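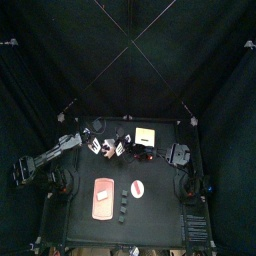 Fig. 4. Menness cell with curtains up, both arms powered, practice objects on the table.

4. Curtains, Strings and First Power-Up

By now you have a square black table with two arms bolted to it and a living room that used to have space in it. This section covers hanging the curtains, bracing the posts and bringing both arms up for the first time. Set aside an evening. The Menness kit claims 37 minutes, a figure that must have been measured by someone with four hands.

Before you start, check that the Jastau power supply is unplugged from the wall. Unplugged means the plug is in your hand.

4.1 Hanging the curtains

1. Fit one light-gray bracket to each corner, screw heads facing out. Finger-tight only for now.

2. Hang the back curtain first, then the sides. Matte side in. If you can't tell which side is matte, shine a flashlight on it; the side that looks sadder is matte.

3. Pull out the wrinkles and clip the bottom hem below the table edge. The left arm reaches out over the fabric when it stretches sideways, so leave some slack there.

4. Run the two pale strings diagonally so that they cross in an X. Tie each with a knot you know how to undo.

5. Now tighten the brackets, going corner to opposite corner, a half turn at a time.

Note: The strings are structural. People take them down because they look like something left over from a birthday party, and then the posts lean in and the curtain ends up in the gripper.

CAUTION: Don't hang anything from the strings. This includes lights, microphones and the tool you just need to put somewhere for a second.

4.2 The back edge

6. Stand the two marker cards upright along the back edge with the printed faces toward the front. They should lean back a little. A card lying on its face is the usual cause of Error 54.

7. Set the camera unit in front of the cream box, lens toward the middle of the table.

8. Route the black cables behind the cards as far as they'll go. They will not look tidy. Keep them clear of both arms and move on with your life.

4.3 Power-up

9. Fold the right arm by hand until the gripper points up. Swing the left arm out over the table edge. The joints are stiff but will move; if one won't, go back to section 3 and find the shipping clip.

10. Plug in the supply and flip the switch. Each base should show a red light. On the Menness, red means "powered and waiting." We have written to them about this.

11. Check the camera for its two red lights. If you get only one, reseat the data cable at both ends.

12. Start the Gallagher control program and choose Hold Position. Both arms will twitch once. You will too.

CAUTION: Keep your hands and face outside the curtains whenever the base lights are on. The emergency stop belongs beside your keyboard, within reach, and free of coffee mugs.

4.4 Practice objects

13. Put the pink tray left of center with its long side running front to back. Lay the pale block on the upper half.

14. Put the oval plate to the right of the tray with the red bar across it at an angle.

15. Line up the small dark cubes between tray and plate. A slightly crooked column is fine, and you'll get one anyway.

16. Run the Vulosetti reach test at speed setting 2. Stay at 2 until it finishes cleanly 3 times in a row, then continue to section 5, Gripper Calibration.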